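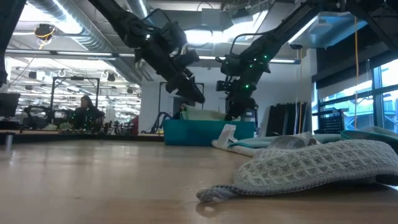 Flumska Waffle Towel, Set of 2

We've been drying dishes with the Flumska for most of a year now, and it's still the first towel out of the drawer. It's a cotton waffle weave, made for us at the Westby mill on looms that used to turn out bath linens, and you can feel that history in it — it's thicker than the usual kitchen towel and it loves water. One towel will get you through a full rack of glasses with some dry corner left over for the big pot!

The squares are woven small on purpose. Our first samples had deep, wide pockets that looked great on the hook and snagged on every fork in the house (we went through a lot of forks). The weave we settled on has plenty of give but slides right over tines and whisk wires.

It comes a little stiff. Wash it warm two or three times before you judge it, skip the fabric softener, and it will loosen up and start drinking properly. It also shrinks a bit in those first washes, so we cut it long to allow for that.

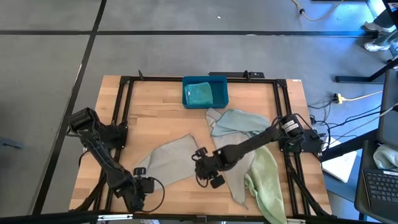 Details

Fiber: 100% cotton
Weight: 200 grams per towel before washing
Hem: double-turned, stitched on all four sides
Hanging loop: cotton tape, sewn into one corner
Colors: Slate, Oat, Pond
Care: machine wash warm, tumble dry low or line dry
Item number: 138

The Slate dye is deep and can give up some color the first time through, so keep it away from your whites for that wash. Oat and Pond can go in with anything.

The current run is 1,490 sets, and the Pond color is a new one from the Marchetti dye house. We're smitten with it. If you have the older Narnance towels from us, the two lines mix nicely on a rail, though the Narnance is a flat weave and dries faster between uses.

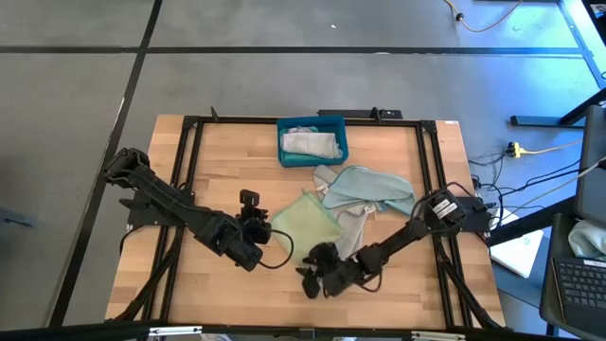 Can I use these on wine glasses without leaving lint?

After the third wash, they leave very little. New towels do shed some, so start them on plates and pans. For stemware every night, go with the Narnance.

Sold as a set of 2 in one color. Ships folded in a paper band.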